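Shape and colour sorting blocks

Sorting blocks are small solid pieces, made in a limited set of shapes and a limited set of colours, which are meant to be grouped, matched or laid out on a flat surface. They are sold as toys for young children and as classroom supplies, and they turn up in therapy rooms and on puzzle shelves. The claims made for them are wide and the evidence offered is usually thin. What can be said with more safety is that they are cheap, hard to break and easy to lose.

Terms

Catalogues use the words "sorting blocks", "attribute blocks" and "shape blocks" almost freely. Some teachers insist that an attribute block must differ in size and thickness as well as in shape and colour, and by that rule a good many sets sold under the name do not qualify. The label on the box is a poor guide. Sets that come with a lidded box and cut-out holes are normally called shape sorters, and are a different toy, although the loose pieces may look much the same once the box has gone missing.

Shapes

The cube and the cylinder are found in nearly every set. After that the makers part company. The star is common, and is often praised for teaching children about points and angles, though its main attraction seems to be that it is a star. Pentagonal prisms are less usual. Seen from above, a pentagon is easily taken for a little house, and many children call it one whatever the leaflet says. Whether this counts as a mistake depends on the adult in charge.

A more serious complaint concerns names. Booklets regularly print "square" for a cube and "circle" for a cylinder, which names one face and ignores the rest of the solid. Defenders say that the flat word is the one a small child already knows. The habit is so settled that it is unlikely to change.

Colours

Red, blue, green and yellow are the usual choice. Suppliers like to describe the four as "scientifically selected", a phrase that rarely comes with a reference. They are also the colours that paint and plastic have long been sold in. Red and green together are awkward for anyone with the commonest forms of colour blindness, and a set that relies on telling them apart ought to say so. Few do.

Boards and trays

Most sets can be used on any table, but some are sold with a board, and many households and schools use a chopping board in its place. A pale board made of glued strips of wood shows strong colours well and gives a firm surface. Dark or patterned surfaces are less helpful. Raised rims keep round pieces from rolling off, but they also catch sleeves, and opinion is divided on whether they are worth paying for.

Layout

There are three common ways of setting out the pieces. They may be sorted by colour, sorted by shape, or mixed on purpose so that neither rule will serve for the whole board. The last is the most interesting and the least often described in printed guides. A tight group of green and red cylinders and stars, for instance, can be split by colour or by shape with equal right, and an adult who has only one answer in mind will mark the other as wrong. Spacing matters too. Pieces that touch are read as belonging together, even when they have been pushed up against one another by accident.
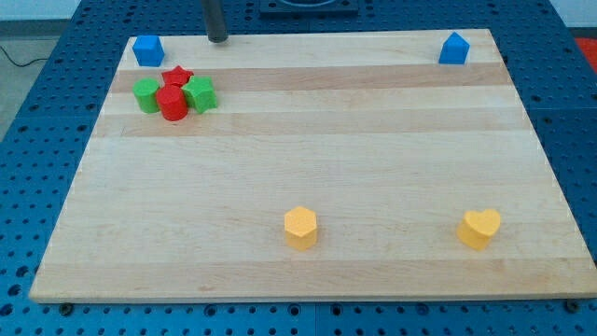
Claims and doubts

The Prakby range, sold with a folding card of activities, was advertised as improving "logical readiness" after 11 sessions. The card did not say how long a session was or how readiness had been measured. Ketill Toft, who ran a toy library at Diltstead and kept notes on what was borrowed, wrote that families brought the set back after a fortnight and asked for the marbles. His notes are hardly a trial either, but they do record what people chose.

A rival maker, Vainio, made smaller promises and charged more. Its sets were popular with nurseries near Sovulthorpe, where one shared store was said to hold 700 pieces — a figure repeated in two newsletters and never checked.

Care and safety

Painted wooden blocks should be wiped with a damp cloth and dried at once. Soaking lifts the paint and swells the grain. Small pieces are a choking risk, and the age mark on the packet should be believed even where the rest of the packet is not. Chipped points on stars can be smoothed with fine sandpaper, but bare patches need a finish that is sold as safe for toys.

See also

Shape sorter
Pattern blocks
Counting rods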